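Home | Notebook | Runs | Parts | Log in

We use cookies to keep you signed in. Accept / Settings

July 2020 – teleop, simulated room

Scene file is Imer, unchanged. Object set: vase, plate, minifigure, square pad. Task for the demos is plate onto pad, teleoperated with the Okoro handset. Modupe Bassey driving, me logging. 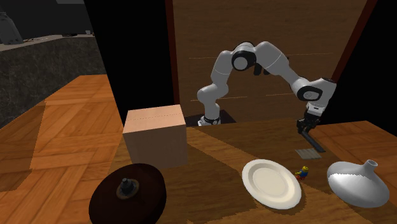
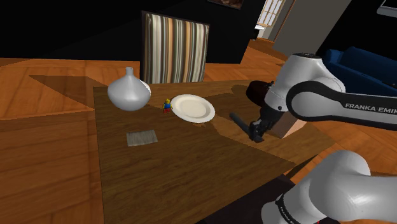
Last view is the multi-fingered hand over the wood:
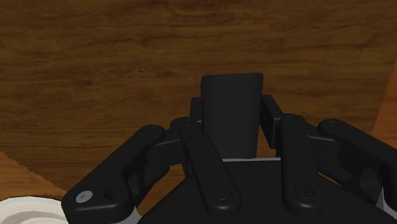
16 demos recorded, 3 thrown out. All three failed at the same point – operator opens the fingers before the plate rim is down, plate tips. Not a controller fault. Longest kept demo is 588 steps. Buffer limit is 4000, so no need to downsample yet.

Handset lag is worse when all views render at once. Ran the last demos with only the workspace view live and replayed the rest offline. Joint values match on replay.

Finger mapping for the hand is still rough. Thumb channel saturates early and the two middle fingers move as a pair. Ekene Ugwu wants to rescale per finger before anyone records with it. Agreed.

To do:
– write gripper width to the log, currently open/closed only
– fix pad friction, value copied from the Finska scene
– ask Ekene for the new scaling table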